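Gripper Bench FAQ
Arndale Workshop
Last updated Feb 13, 2026

We get the same emails every week, so the answers live on this page now. If yours isn't covered, write to us. It will be covered eventually, usually after you've stopped needing it.

What do you compare?

Hand-held grippers, mostly, plus the arms, cameras and controllers that have to put up with them later. At the moment the two hand-held units in the long comparison are the Zindton and the Rovinura. The arm controller is a Farkas. We pay for all of it, and the accounting software has opinions.

Which one should I buy?

If you pick up boxes, cups and other things with decent manners, the Zindton. It closes evenly and the trigger has a long, predictable pull. If you handle cloth or thin flat things, the Rovinura, whose fingertips come closer together at the end of travel. If you need both, you need both. We tried hard to reach a different answer before ordering the second one.

How long is a test session?

30 minutes per person per gripper, then swap. Past that, the numbers start to describe the person's thumb. We learned this in June, when one excellent set of results turned out to belong entirely to whoever had gone first.

What tasks do you run?

Five, always in the same order: pick up a mug by the body, pick up a mug by the handle, fold a dish towel in half, put a lid on a jar, move a cardboard box from floor to table. The jar is where friendships end.

Do you score them?

Yes, from 0 to 5, per task. A 5 means the person did it without looking annoyed. A 0 means the jar is on the floor. We publish the middle scores too, though people only ever write in about the ends.

Wide lens or normal lens?

Wide, for anything mounted on the wrist. A normal lens gives you a lovely view of the mug right up to the moment you need to know where the table is. A wide one bends every straight line in the building, but it keeps the fingers and the room in view together, and the bending can be corrected in software if you calibrate first. Calibrate first. You were going to skip it.

Should I add a head camera?

It helps when the gripper blocks its own view, and that happens more than the brochures let on. A head camera also records everything else you look at, including your phone. Tighten the strap before you start and don't touch it afterward. A camera that has slipped halfway through a session gives you two sessions, neither of them finished.

Do I need tracking markers?

Depends how you track. If your software works out position from the wrist camera alone, you can go a long way without them. We like a marker cube on top of the gripper because a second camera can check the first one's story. The stories differ most during fast turns. Keep the printed faces clean and matte, and don't hold the gripper by the cube. It is a very tempting handle.

My tracking jumps when I face a blank wall. Is the unit broken?

Probably it's your wall. Visual tracking wants things to hold on to: edges, furniture, clutter. A freshly painted white wall offers it nothing, and so it guesses. Turn so some furniture is in view, or stick something patterned up. This is the only field of engineering where tidying up before guests arrive makes the demo worse.

Will the Farkas controller read both grippers?

The Rovinura, yes, over the supplied cable. The Zindton reports its opening on a different scale, so you need a small conversion step. We used a lookup table and got it wrong once, in the direction that closes. The mug was not an expensive mug.

How long do the finger pads last?

We swap ours at 3000 closes, whether they look tired or not. Worn pads fail politely: the grip gets a little worse each day and you blame the lens, the software, and then the intern. Write the date on the back of each new pair.

Can I bring my own gripper in?

Yes. Bring the charger too. Bring the cable that fits it, as opposed to the cable that nearly fits it. We'll put it through the same tasks and send you the scores, good or bad, and you're free to publish them. So far only people with good scores have.

Can two people test at once?

Yes, and we encourage it, as you find out quickly whether the trackers mind company. Stay an arm's length apart, count down out loud so the recordings start together, and agree beforehand who gets the towel. If both people reach for the same object, stop and restart the recording. Trimming it later sounds easier. It has never once been easier.
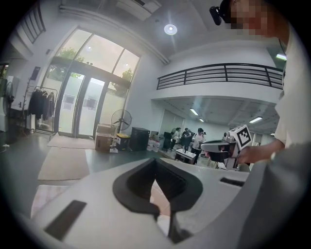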